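# Can a machine do the chores yet?

I keep a running list of jobs around the house that I'd gladly hand off, and every so often I check how far along the robots are.
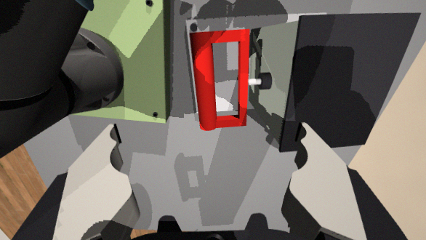
My short answer this year is no for most of the list, and maybe for a few things near the bottom of it. The jobs that look closest are the dull ones with a single motion in them. Grab a handle, pull a lever, push something until it stops. In simulation you can set that up cleanly: a red handle-like part with a thick bar down one side, two pale fingers spread wide below it, and nothing soft anywhere nearby. I would call that the easy end of housework. Even so, the arm has to decide which part of the red piece to take hold of, the bar or one of the thin flat strips, and it has to come in without hitting the green block or the dark panel on either side.

I started paying attention to this when I worked at Indwood, a small shop that made cabinet parts. We had a single automated cell, built by an outfit called Petkov, and it loaded blanks into a drilling station. It did that one thing well. On a good shift it ran 172 blanks, and a person could have matched it, but the person would have been bored stiff by lunch. What it could not do was pick up a blank that had slid sideways in the stack. It would stop and turn on its light, and one of us would walk over and nudge the board straight. Most of my Wednesday shifts were spent as the nudger.

Home is all sideways boards. My dishwasher never holds the same load twice. Towels have no shape. The drawer by the stove sticks unless you lift it a little as you pull, and I only know that from having lived here.

Last January I went to an open day at Nornura, where they had an arm unloading a dish rack. It took 20 minutes to put away five plates. I timed myself at home later and I was done in under 2, with the radio on. The people running it were upfront that it had practiced on that rack and those plates only.

I don't take that as a reason to write it off. The cell at Indwood was slow at first too – the older guys told me it spent its first months mostly parked. Practice in simulation is cheap, and an arm can get a handle wrong all night without breaking the handle. The part I'd like to see more of is the step after that, when the handle is greasy or a little loose.

There is a home unit called the Murklow that a few people have asked me about. I haven't tried one. If I do, it gets the sticky drawer first and the towels second.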